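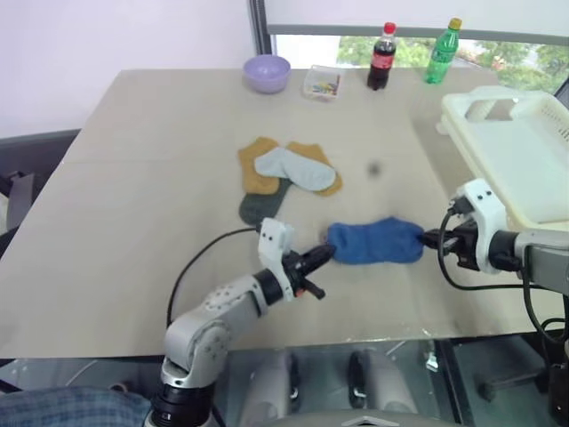 Item 3: sorting table, blue sock held out flat, remaining socks behind it.

Flirncombe Laundry Working Group
Minutes of the June meeting, 10.15, upstairs room

Present: Kwesi Korletey (chair), Deepak Khurana, Zsolt Dobos, Máté Szilágyi (minutes)
Apologies: Zoltán Magyar

1. Minutes of the last meeting
Agreed with one correction. Under item 5, "Edham" should read "Malside". Edham does not send hosiery.

2. Matters arising
DK has moved the spare shelving out of the corridor. The label printer is still on order. Carried forward.

3. Sock sorting and pairing
3.1 MS gave the totals for the period. Socks received: 2,607. Socks returned as pairs: 1,569. The rest are either in the singles store or were withdrawn as worn out. KK asked for these two groups to be recorded separately from now on. Agreed.
3.2 ZD reported on the order of work. Socks are at present paired by colour first and by length second. Mustard yellow gives little trouble. Pale blue and mid blue are being confused under the evening lighting, and dark green is being put with black. ZD proposed that each sock be drawn out lengthwise and laid flat before it is matched, so that length and heel position can be compared. Agreed for all fuzzy and soft knits. Plain cotton to continue as now.
3.3 DK noted that soft knits do not hold a crease and should be folded once at the ankle. Rolling stretches the cuff. ZD did not agree that the effect is large. Left open until both methods have been through 4 washes.
3.4 Singles are to be kept for 2 months, then passed to Malside for rags.

4. Table layout
4.1 The pile waiting to be matched stays in the middle of the table, with the near side kept for the sock in hand. The white plastic basket stays on the right.
4.2 The far edge is being used for other things. A lavender bowl, a clear box of small coloured items, a cola bottle and a green soda bottle were noted. DK proposed that drinks go on the window sill. Agreed. The bowl and the box may remain until a shelf is fitted.
4.3 KK asked whether the beige top shows lint well enough. MS said dark lint shows, pale lint does not. Table to be wiped at the start and end of each shift.

5. Baskets
ZD has a price from Bozsik for further slotted baskets. Handles must be cut into the ends, as baskets without them do not lift cleanly from the rack. ZD to confirm the outside length before ordering.

6. Actions
MS: split the singles and worn-out figures in the record sheet.
ZD: write up 3.2 and fix it to the wall by the table; confirm basket length with Bozsik.
DK: run the fold and roll comparison; chase the label printer.
ZM: measure for the shelf.

7. Any other business
KK reported that the lower rack has a bent runner. Do not load it above the second bar.

Meeting closed 11.05.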